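O botão vermelho não é um plano de segurança

Em maio, na bancada de ensaios da Zodell, uma mão robótica fechou os dedos com mais força do que devia e partiu um tubo de vidro. O operador carregou na paragem de emergência em menos de 2 segundos. O braço parou, como mandam as regras. Os dedos ficaram fechados sobre os cacos, e quando alguém cortou a alimentação para os libertar, a mão abriu de repente e o vidro espalhou-se pela mesa e pelo chão. Uma técnica cortou-se no pulso. Levou pontos e voltou ao trabalho na mesma semana.

O relatório interno tem duas páginas e conclui que o sistema de segurança funcionou. Discordo dessa conclusão, e escrevo este texto porque já a li noutros relatórios, de outras empresas, quase com as mesmas palavras.

O que falhou primeiro foi a calibração. A mão, uma Wudireck de vários dedos, tinha sido regulada para tubos de plástico. Quando o ensaio passou para vidro, alguém mudou o material na ficha do projeto e não mudou o limite de força no controlador. São dois sistemas diferentes, que não comunicam entre si. O controlador aceitou o valor antigo sem avisar, e durante 90 ciclos não aconteceu nada. No ciclo seguinte o tubo entrou torto no suporte, a mão tentou corrigir, encontrou resistência e apertou.

Qualquer pessoa que já tenha arrumado tubos à mão conhece esse momento. O tubo encosta na borda do furo, sente-se o toque, recua-se um pouco e tenta-se de novo. Fazemos isto sem pensar. Uma máquina só o faz se lhe tiverem dito o que significa aquele toque, e neste caso a instrução que tinha era manter a preensão acima de tudo. Deixar cair o tubo contava como falha no ensaio. Apertar demais não contava como nada.

Este é, para mim, o ponto principal. A equipa media a percentagem de tubos colocados e o tempo por colocação. Não media a força. O sensor existia, os dados eram gravados, mas não apareciam em nenhum painel. Depois do acidente foram ver o registo e encontraram picos que se repetiam desde o início da tarde. O aviso estava lá, num ficheiro que só se abre quando há problemas.

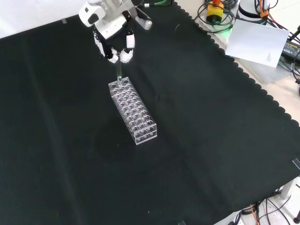

Então de quem é a responsabilidade quando uma mão robótica parte um tubo e fere alguém? É de quem aprovou o ensaio com aquele limite de força e sem um procedimento para libertar a mão depois da paragem. O operador reagiu depressa e bem, e a técnica fez o que qualquer colega faria ao ver cacos presos entre os dedos de uma máquina parada.

A paragem de emergência merece uma discussão à parte. A maior parte das pessoas imagina que, depois de se carregar no botão, o perigo acabou. Num braço industrial antigo isso era quase verdade: o braço parava, os travões prendiam e ninguém lhe tocava até chegar a manutenção. Numa mão com dedos articulados a situação é outra. Há energia guardada nos tendões e nas molas, e há um objeto preso. O fabricante tem de escolher se a mão fica fechada ou se abre quando perde energia, e as duas escolhas têm riscos. Uma mão que fica fechada pode prender um dedo humano. Uma mão que abre pode largar vidro, ou o líquido que estiver dentro dele.

O manual da Wudireck trata o assunto num parágrafo, perto do fim, e recomenda que o integrador avalie o risco. A Zodell, que é a integradora, entendeu que o fabricante já o tinha avaliado. Ninguém mentiu e ninguém foi especialmente descuidado. Cada parte leu o documento da outra como se fosse uma garantia.

Há quem defenda que estes incidentes são o preço normal do desenvolvimento. Ouvi esse argumento numa reunião da Arnance, onde se falava de pôr mãos deste tipo em laboratórios de análises clínicas. Um tubo partido em 2000, disseram, é melhor do que o que se consegue com pessoas cansadas ao fim do turno. Pode ser. Mas quando uma pessoa parte um tubo, larga-o, afasta-se e chama alguém. A comparação só é justa se incluir o que acontece a seguir ao vidro partido, e essa parte quase nunca entra nas contas.

Também não me convence a resposta oposta, que é cercar tudo com painéis e proibir a aproximação. As bancadas de ensaio existem para que as pessoas possam ajustar, trocar peças e repetir. Se a barreira atrapalha, acaba aberta.

O que proponho é modesto. O limite de força deve estar ligado ao material e o ensaio não deve arrancar se os dois não coincidirem. A força deve aparecer no mesmo ecrã que a taxa de sucesso, com um alarme que pare a mão antes de o vidro ceder. Cada bancada deve ter um procedimento escrito para abrir uma mão parada com um objeto dentro, com luvas de corte e viseira guardadas ao alcance. Treinar esse procedimento leva 30 minutos. No projeto Vương, onde trabalhei antes, fazíamo-lo com tubos de plástico sempre que entrava alguém novo, e era tão aborrecido como um simulacro de incêndio.

A Zodell já corrigiu o limite de força e retomou os ensaios. O procedimento de libertação, segundo me disseram, está em revisão. Eu teria feito as coisas pela ordem contrária, e gostava que o próximo relatório dissesse em que data ficou pronto e quem o treinou.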